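Jenberg Tabletop Set, release 2
Data card. Last edited November 18, 2020 by Ebony Lowther.

Summary
756 episodes of teleoperated tabletop work on a two-arm station, gathered for training imitation policies. Tasks are picking up a named object, putting it on the tray, and opening or closing a drawer.

What is in an episode
One file per episode, with joint positions for both arms, gripper opening, the typed instruction, and video from the wrist cameras and the fixed camera. Everything is resampled to 20 Hz. Release 1 used 50 Hz for the joints only, so don't mix the two without running the Hemex converter first.

Collection
Operators were Tihomir Kadrić, Jae-hoon Yook and Maritza Sotelo. Objects are moved by hand between episodes. Layouts were not taken from a list, and some corners of the table are used far more than others.

Wrist view with the red bottle, then the fixed view of the table:
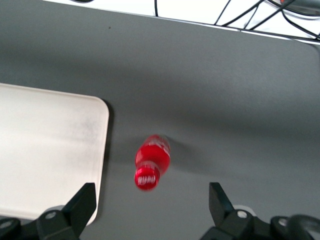
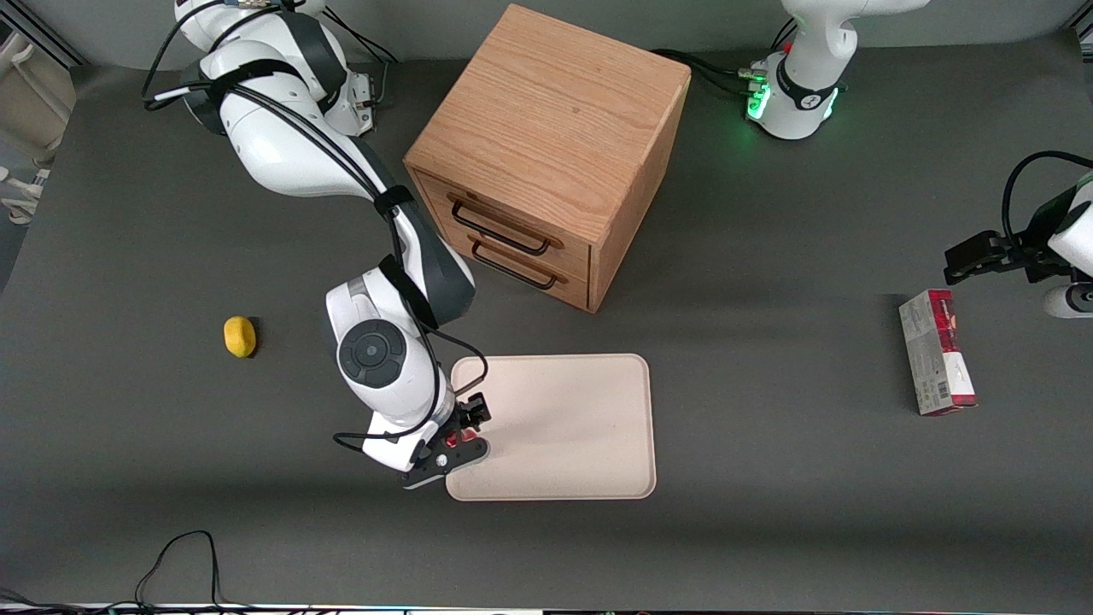 Splits
100 episodes are held out for testing. They were picked by layout, so no test layout appears in training. The Echevarría objects are in the test split only.

Known problems
Wrist video blurs when the arm moves quickly. Printing on small objects often can't be read. Failed grasps are kept and marked success=0, but the March episodes were labelled before we agreed on what to do with dropped objects, and Szu-yu Lam is still going through them.

Loading
Use the Zodar reader, version 2 or later. Older versions skip the second arm without a warning.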